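Drernemgate tabletop recordings: read me first

Hello, and thanks for downloading this! I'm Kayode Ibrahim and I look after the Drernemgate set, which is a collection of tabletop jobs recorded with hand-held grippers. I've tried to write down the rules we work by, partly so you know what you're getting and partly so that anyone recording for us at Kinside or Chisholm has one place to look. The rules are our own house rules, by the way. They don't replace any safety standard your lab or workshop already follows, and if the two disagree, go with the stricter one.

What's in the folder

There are 3,438 episodes, split over 14 tasks. Each episode has its own folder with the video, the gripper opening over time and a small text file of notes. Do read the notes (I know, I know). Chaltu Araya wrote most of them and she is much better at spotting a bad take than I am.

Rules for recording

Start with the fingers open and clear of everything. Hold still for 2 seconds before you move, and the same again at the end. I used to be relaxed about this and then spent most of May trimming clips by hand, so now I'm strict.

Only one person moves things on the table during a take. If a second person is setting out objects, wait until their hands are out of reach of the fingers before you close them. Say "clear" out loud. It feels silly for the first morning and then you stop noticing.

Keep faces out of it. Sleeves, hands and torsos are fine as long as the person has signed the consent sheet. Name badges come off before you start, and so does anything else with a name on it.

Wipe the table between tasks, but don't fuss over every mark. We'd like a working table in the data, and a mark that stays put all day does less harm than one that comes and goes.

See-through containers get the tag "clear" in the notes, tinted or not. They go grey against a white top and some depth tools make a real mess of them, so people want to be able to pull those episodes out (or pull only those in!).

If a take goes wrong, keep it. Mark it "failed", write one line on why, and carry on. Please don't quietly delete things.

Known problems

Finger wear isn't logged before episode 37. Light across the table isn't even either, and we don't correct for it. The Ekau sync tool sometimes drops the last notes file in a batch, so check the count before you wipe a card.

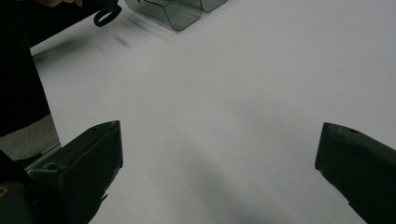 Page last changed: 2020-06-18

With white tabletops, watch for shadows as well as hands. A hand over the table can leave dark streaks well away from the fingers, and my first labelling script happily marked those as objects. If you're drawing boxes, leave shadows out, and box the clear containers even when the top edge of the view chops them off.

Using the set

Use it for research and teaching as you like, and please say which tasks you used. Don't try to work out who anybody is from their hands or clothes. If you find a face or a name we missed, write to Chaltu or me with the episode number and we'll take it down first and talk about it afterwards.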